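Workshop Tips: Setting Up a Two-Arm Bench for Hanging Cups
Issued by the Naidoo Shared Workshop for members working on the Namness build

The following recommendations apply to members who are assembling a two-arm bench at home or on the workshop premises. They were compiled from the build notes of Mitra Najafi and Sipho Gumede and are reviewed whenever the fixtures are altered. Members are asked to read them in full before switching on either arm.

Choosing a first task

A mug tree is a suitable first task for a newly assembled pair of arms. It is inexpensive, and it requires the gripper to approach from an angle. A plain wooden tree with upward-angled pegs is preferred. Cups should be light, without handles, and of one color, so that a change in grip is not confused with a change in cup. Ribbed cups may be used. Members should begin with one cup already on a peg and the others on the bench, one upright and one upside down, and should keep to that arrangement until the motion is reliable. 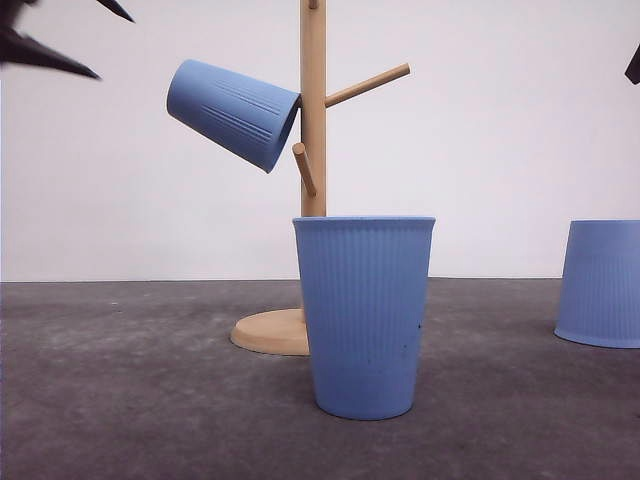 May glass or ceramic cups be used in place of light ones?
Glass and ceramic are not permitted on the bench until the arms have completed 48 hangs in succession without a drop. After that point, ceramic may be introduced with the approval of the bench supervisor.

Preparing the surface

A matte surface is recommended. Gloss paint and bare metal reflect the overhead lamps and disturb the wrist cameras, particularly in the late afternoon. A used surface need not be replaced on account of marks, provided that it is flat and does not rock when pressed at the corners. Wipe it with a barely damp cloth and allow it to dry before the arms are powered.

The wrist camera should be checked with the bench cleared of cups and the gripper slightly open. Both fingertips should be visible at the bottom of the picture and should stand at nearly the same height. If one tip is clearly higher than the other, loosen the camera bracket, square it, and tighten the screws by hand.

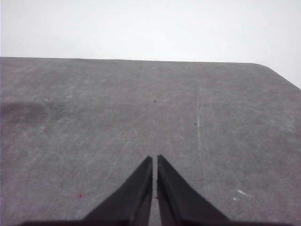
Once the bracket is square, mark its position with a paint pen on both halves. Brackets are removed for cleaning more often than members expect, and a painted line saves a second calibration. The Uven brackets held in the parts cabinet accept the same screws as the older ones. Screws longer than those supplied will reach the cable and must not be used.

Placing the stand

The mug tree should be placed where both arms can reach the post without full extension. An arm working at the limit of its reach sags slightly, and the cup will meet the peg below its opening. If the stand slides when touched, fix a disc of thin rubber beneath the base. Tape applied over the top of the base is discouraged, as it lifts at the edges and catches the rims of standing cups.

Hanging a cup

Grip the cup by its side. Turn it so that the mouth faces downward and toward the post, bring the opening above the tip of the peg, and lower it along the line of the peg. Keep the second arm clear of the post throughout. The last part of the movement should be carried out at reduced speed.

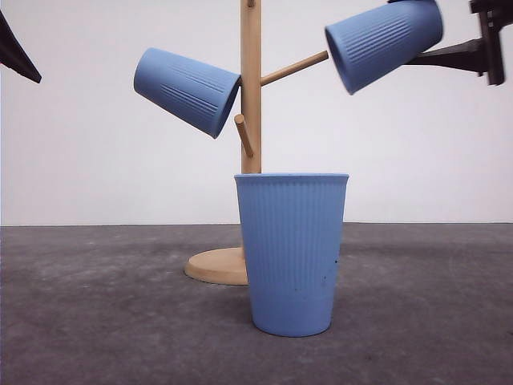
Release should take place only when the weight of the cup has passed to the peg. A convenient test is to open the fingers by the smallest available step and wait. If the cup shifts, close the fingers again and lower the arm slightly before a second attempt. Sibusiso Hlongwane has prepared a release routine for the Flusitz controller, and members are encouraged to load it before writing their own. His log covers 300 attempts, of which 146 were made with the earlier finger pads, and a printed copy is kept in the drawer beneath the bench.

Reducing blur

Pictures from a wrist camera smear when the arm travels quickly. A blurred picture is of little use in deciding where the rim of a cup lies. The arm should therefore pause before each grasp and again before each release. Brighter, even lighting allows a shorter exposure and is the least costly improvement available to a home builder. Tie back any cable that hangs near the wrist, and check that the camera bracket has not worked loose before blaming the lamps.

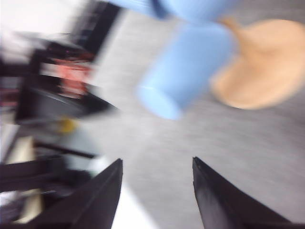 Wrist camera view, fingers open, with motion blur.

Care of the fingers

Wipe the fingers with a dry, lint-free cloth at the end of each session. Solvents are not to be used. Pads that have become shiny grip poorly and should be exchanged as a pair. Spare pads are issued by Kittipong Mahawong on Saturday mornings, and members should bring the worn pair with them.

Closing the bench

Lower both arms to the rest position before cutting the power. Remove the cups from the tree, return them to the shelf, and enter the session in the bench log, including any fault that cleared without attention. Requests for changes to this page should be left in writing for Ruan Van der Merwe at the front desk.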